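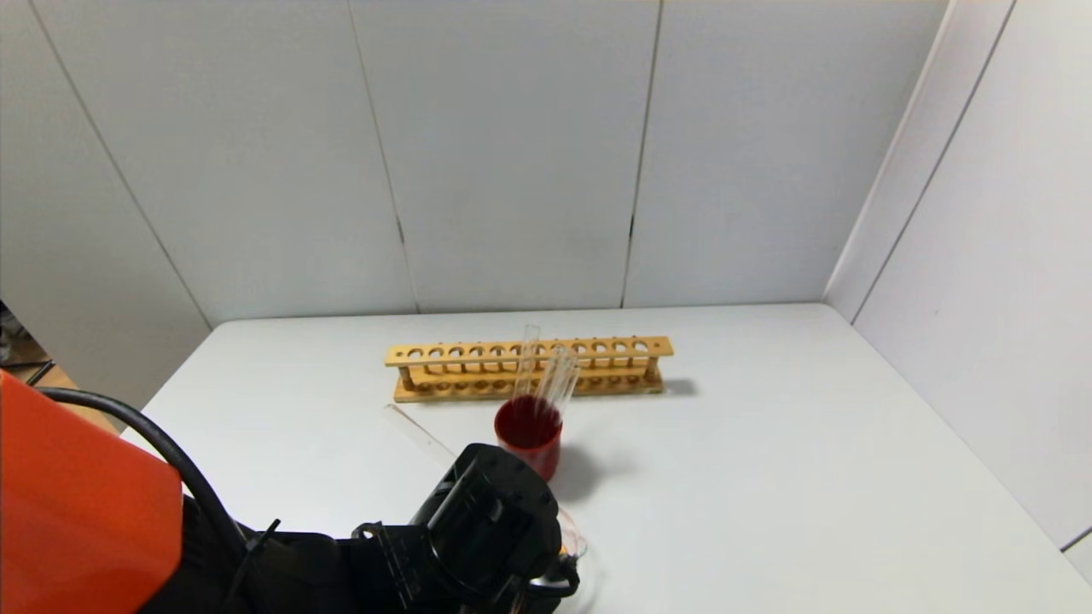 The colour bench has become the part of the Pelincombe science room that visitors head for first, and I am very glad we put it in the original bid. It was the cheapest of the things you agreed to pay for and I had half expected it to be the dullest. The idea has stayed simple: coloured water, clear glass, something to stand the glass in and plenty of clear table. With the long wooden rack set parallel to the back wall and a red cup of dark red liquid in front of it, tubes standing up in the cup, people tend to know what they would like to do before we have said a word. The pale wood was a good choice. Round holes along the top bar, shallow hollows in the base to match, and a plain white table underneath so that any colour at all shows up strongly.

This report covers the period from the opening of the room up to the end of August. It follows the headings in your grant letter, with one extra at the end on storage, which we did not foresee and which has eaten more of our time than it deserved.

What the grant was for

You gave us £560 towards glassware, racks, colourings and printed cards for a hands-on room, on the understanding that Urkia would provide the space and Campbell would lend us tables until we had our own. Both have been as good as their word. The Campbell tables went back in good order once ours were assembled, and the room is now furnished entirely with our own things.

We have held 22 open sessions. The bid promised fewer, but once the room was set up it seemed a waste to leave it shut, and the extra sessions cost us little beyond food colouring and washing-up liquid. Sessions run for 2 hours, with a long gap in the middle for rinsing everything through.

How the bench gets used

We started with written cards telling people what to do: fill the first tube with this, add so much of that, note the colour. They were mostly ignored. Younger visitors went straight to pouring, and the adults read the card aloud to them while they did it, which must have been annoying for both. Halfway through the run we cut the cards down to a single line each. "Can you make a rainbow in order?" has been far and away the favourite. "Can you make the same orange twice?" is the hard one, and it has kept some people at the table for most of a session!

The same-orange-twice card has turned out to be the best bit of teaching in the room. To get a match you have to measure, and people work that out for themselves after a couple of tries. They begin by tipping and guessing, then somebody asks whether there is anything with a line on it, and off they go. We have had children drawing up their own tables of drops and amounts on the backs of the cards. I have kept a folder of these and would happily bring it along when we next meet.

The less successful part was the layering activity, where sugary water is meant to sit beneath plain water in the same tube. It can look lovely, but it needs a steady hand and a slow pour, and in a busy session there is neither. We have moved it to the quieter end of the afternoon and only bring it out when there are a few people at the bench. I think it will earn its place there.

Glassware

We bought real glass, after some discussion, and I would do the same again. Plastic tubes scratch and go cloudy, and the colours never look as good in them. People are also noticeably more careful with glass, including the very small ones. Breakages over the whole period came to 3 tubes, all of them during washing up and all of them our own doing. We have since put a folded towel in the bottom of the sink and have not lost one that way again.

Keeping the tubes upright in a cup between activities has worked well enough that we now do it every time. It takes up very little table, everyone can see where the clean glass is meant to live, and the rack is left clear for whoever is starting. The other small change has been to pour out working amounts of colour into little handled glass measuring cups, so the big bottles can stay on the shelf. Orange is the colour we get through fastest, by a long way. I suspect this is the fault of the card.

We did look at a second rack in plastic, with smaller holes, as it was a good deal cheaper. The tubes stuck in it and had to be twisted out, so it went back. The wood has been wiped down after every session and has held up nicely. I would like to oil it over the winter if the supplier says that is sensible.
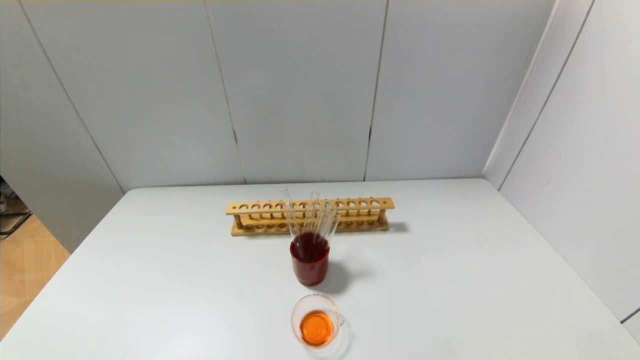
Working with Plurnlow

The Plurnlow after-school group asked in the spring whether they could have the bench to themselves now and then, and we said yes straight away. They come early, before the room opens to everyone else, and they have been a joy. Because it is largely the same children each time, they have been able to carry on from where they left off, which our drop-in visitors never can.

They have set themselves the job of making a full colour chart for the wall, starting from red, yellow and blue and working outwards. The chart is already wider than the noticeboard we gave them. They have strong opinions about what counts as a proper purple and have rejected several of ours. The group leaders tell us that some of the quieter children talk more at the bench than they do anywhere else in the week, and we have noticed the same thing from our side of the table.

Plurnlow have asked to continue through the autumn. We would like to say yes, and have assumed so in the plan further down.

Spending

Glassware and the rack took the largest share of the grant, as expected. Colourings came in under the estimate, as a few drops go a very long way in a tube, and we used the difference on a better drying stand and a second set of droppers. Printing cost a little more than planned because of the rewritten cards. The whole grant is now spent, and receipts are in the envelope with the signed copy of this report. Please let me know if you would like them scanned as well.

Storage

The glass needs to be put away between sessions and the cupboard we were given is deep, narrow and shared. Getting the bench out means moving other people's boxes first, and putting it back means doing it all again in reverse. Urkia have offered us a lower cupboard with a proper shelf once some old paperwork has been cleared from it. It would make a big difference to setting up, and we have offered to help with the clearing.

Until then everything travels in two lidded crates, with the rack laid on top wrapped in a tea towel. It is slow but nothing has been broken in transit.

Next steps

Carry on with the open sessions through the autumn, keeping the rinsing gap in the middle.

Finish the Plurnlow colour chart and find a wall big enough for it.

Write three new one-line cards, tested on visitors before we pay to have them printed.

Move into the lower cupboard as soon as it is free.

Try the layering activity with a wider tube, which ought to be more forgiving for small hands.

You would be very welcome to come and have a go yourselves. Mornings are calmer, but the afternoons are much more fun, and there are aprons in adult sizes.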